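Tuesday, mug bench, Stundgate

Picking up from where the last entry stopped. The question is still whether the two-arm policy does better when the wrist views are fed in at full rate, or whether we can drop every second wrist image and keep the same success. Training time on the full-rate set is getting painful and the Dridilville machine is shared through the end of the month.

Current state of the data. The Grastatlow set has 209 demos on the mug task after I threw out the ones with a bad clock offset. I want to keep that number fixed for the comparison, even though there are more demos sitting in the raw folder. If we add data and change the image rate in the same week we won't know which one did what.

Setup for the next block: same countertop, same wall, same light. Mugs on coasters along the back, tray in front. The coasters matter more than I expected. With mugs straight on the counter the old policy picked up on the white veins in the marble pattern and would sometimes drift along a vein before closing. With a coaster under each mug the drift is smaller, but now I suspect the policy is keying on the coaster. The way to check is to swap coasters between mugs without moving the mugs, and see if the choice of target changes. I have this down as the swap test and it goes before anything else on the list.

The coasters are all different on purpose. Round woven, round wood, cork, one shaped like a paw print, one like a butterfly. The paw print and the butterfly are the interesting ones for this, being the only two with an outline that isn't round or close to it.

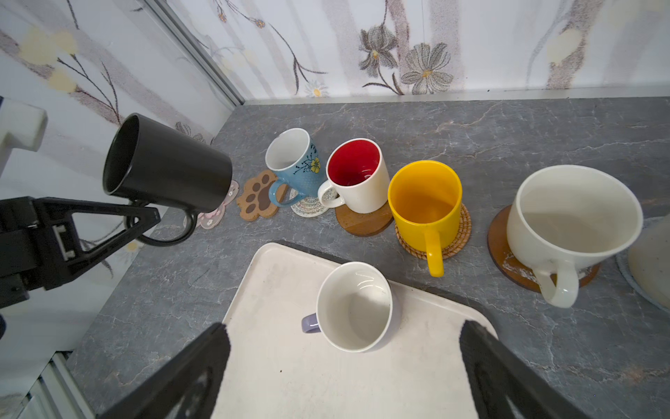 The black mug remains the problem object. Black gripper, black mug, and from the wrist view the edge between the two is hard to find even by eye. The segmentation we use for the auto-labels merges them in a lot of images, so the "object in hand" flag comes out wrong in both directions. I've been treating the flag as soft for that mug only, which is a hack, and it needs to be written down in the Geagea config so that nobody copies the numbers into a table without knowing.

Options I can see for it:

1. Leave the flag out entirely and let the policy work from finger width. Cheap. Finger width alone doesn't separate a handle grasp from a rim grasp, and we do care about that.

2. Put a strip of light tape on the inside of the fingers. Works, I'm sure, but then every earlier demo looks different from every new one.

3. Relabel the black mug demos by hand. Slow and boring, but it leaves the data alone.

Going with 3. I'll do it in blocks of 10 and stop if the flag turns out not to matter for the policy anyway.

Image rate comparison, first pass. Two runs, same seed, same step count. Run A uses every wrist image. Run B uses every second wrist image and repeats the last one in between. I did 30 trials of each on the bench with the mug order shuffled by the script and the order of A and B mixed, so that a change in the light over the day hits both.

What I saw, before doing any proper scoring:

Approach looks the same in both. I couldn't tell from the side which run was which.

The difference comes in the last bit, when the fingers close. B closes late. It gets to the handle, sits there, and then closes. On the wide squat mug this does no harm. On the tapered ones the late close lets the fingers slide up the handle and the mug hangs at an angle when lifted.

Tilt after lift is worse in B. I don't have a clean measure of tilt yet. The wrist pose is logged but the mug pose isn't, and the two come apart as soon as the handle slips. I could fit an ellipse to the rim from the opposite wrist camera. The mugs with a strong color change between inside and outside should be easiest, and the white one with the red interior should be nearly free. White outside with white inside will be harder, and black will be hopeless until the relabeling is done.

Placing is where I would have guessed B loses and it doesn't, at least by eye. My reading is that the placing motion is slow enough in the demos that half rate is plenty. If that holds up, there's a middle version worth trying: full rate near contact, half rate everywhere else. The switch could be triggered by finger width changing. That gives most of the saving in training time and should fix the late close.

Scoring still has to be done from the recordings, with the run names hidden. I know which trials were B for a good part of the session and I don't trust my own impression of "late".

Side note on the wallpaper. Someone asked at the last group meeting if the flower print behind the counter is bad for the features. I did a short check by masking the wall in the input and running the trained A policy without retraining. It got worse, but masking also makes the input look like nothing in the training set, so this doesn't say much. A fair version would mask in training as well. Each of those is 1,000 steps of warm-up plus the full run, and I'm not spending that until the rate question is closed.

Small stuff:

The left arm's homing offset was wrong again after the power cycle. Fixed by rehoming twice. Should be in the startup script.

Logger drops the first image of every episode. It has done this since the update. Harmless for training, annoying for alignment. Leave it alone until both runs are scored.

Keep the tray position marks on the counter. The tray gets pushed when the fingers touch its edge and it needs to go back to the same place before each trial.

Next, in this order: swap test with the paw print and butterfly coasters, blind scoring of A and B, first block of black mug relabels, then the contact-triggered rate version if the scoring backs up the late close. Config for the last one is already in the Geagea folder under my branch, untested.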